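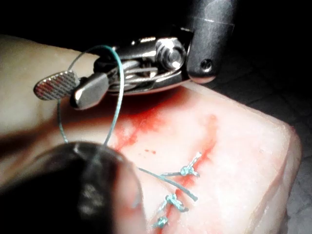 ## Nestmont Regimental Museum: Pre-Opening Gallery Inspection

Exhibit: *Letters from the Ninth Regiment*
Rooms: east gallery, west gallery, reading room, storage room 211
Date of inspection: July 25, 2019
Inspected by: Bohdan Derkach
Copy to: Pieter Maes, collections

Key: OK = no action. FIX = must be done before opening. WATCH = look again at the August inspection.

### 1. Entrances and exits

- [x] Front doors open fully and latch. **OK**
- [x] Exit signs lit in both galleries. **OK**
- [ ] Rear exit path clear. **FIX.** Two empty shipping crates from Tultton are standing in the hallway. The path is down to one person wide. Crates go to the loading area, and nothing else should be left in that hallway overnight.
- [x] Ramp handrail tight. **OK.** One screw replaced during the inspection.
- [ ] Floor mat lies flat. **WATCH.** Left corner curls. Taped for now.

### 2. Display cases

- [x] Case 1, muster rolls. Lock works, glass clean, no chips. **OK**
- [x] Case 2, letters home. **OK**
- [ ] Case 3, officers' swords. **FIX.** The longer sword rests on one mount and the case floor. It needs the second mount that is on the drawing. Do not open the case without Pieter.
- [x] Case 4, camp cooking gear. **OK.** The skillet is heavy for the shelf but within the limit on the shelf label.
- [ ] Case 5, drum. **WATCH.** The case rocks a little when the floor next to it is stepped on. Shimmed at the back left foot.
- [ ] Case 6, Van Damme family papers. **FIX.** The key does not turn all the way. The lock holds, but it took me several tries to open it. Oletti supplied the case and should replace the lock cylinder.

### 3. Firearms

- [x] Both rifle muskets checked and confirmed unloaded, with the record signed. **OK**
- [x] Wall brackets pulled by hand, no movement. **OK**
- [x] Security cable attached at the trigger guard on each. **OK**
- [ ] Label text matches catalog record. **FIX.** The label on the second musket gives the catalog number as 670. The record and the tag on the stock both say 607. Reprint the label.
- [x] Bayonet displayed separately, inside a locked case. **OK**

### 4. Light and air

- [x] Window shades down in the west gallery. **OK**
- [ ] Case 2 light level. **FIX.** Meter read 100 lux at the top letter. Our limit for ink on paper is 50. Turn the dimmer down, read again with the gallery lights on, and write the new reading here: ______
- [x] Humidity logger running in the east gallery. **OK**
- [ ] Humidity logger in room 211. **FIX.** Battery dead. There are no readings after the last download, so we can't say what the room did in that time.

### 5. Reading room

- [x] Table steady, chairs sound. **OK**
- [x] Book cradles and weights put away after use. **OK**
- [ ] Bookcase fixed to wall. **FIX.** The regimental histories are on the upper shelves and the bottom shelf has nothing on it. Move the heavy volumes down first, then fit the wall strap.
- [x] No food or drink sign posted. **OK**

### 6. Storage room 211

- [x] Shelving load plate readable (500 pounds per bay). **OK**
- [x] No boxes directly on the floor. **OK**
- [ ] Ceiling stain near the pipe. **WATCH.** Dry to the touch. I marked the outline in pencil. If it has moved past the line in August, call the plumber and move the uniform boxes out the same day.
- [x] Fire extinguisher charged and tagged. **OK**

### Comments

P. Maes: Second sword mount is made and needs padding before it goes in. I will do Case 3 and the musket label together. The Van Damme papers can stay where they are while we wait on the lock, but I would like the spare key returned to my desk.

B. Derkach: Spare key returned. The crates were still in the hallway when I left. All FIX items need initials on the office copy before the galleries open.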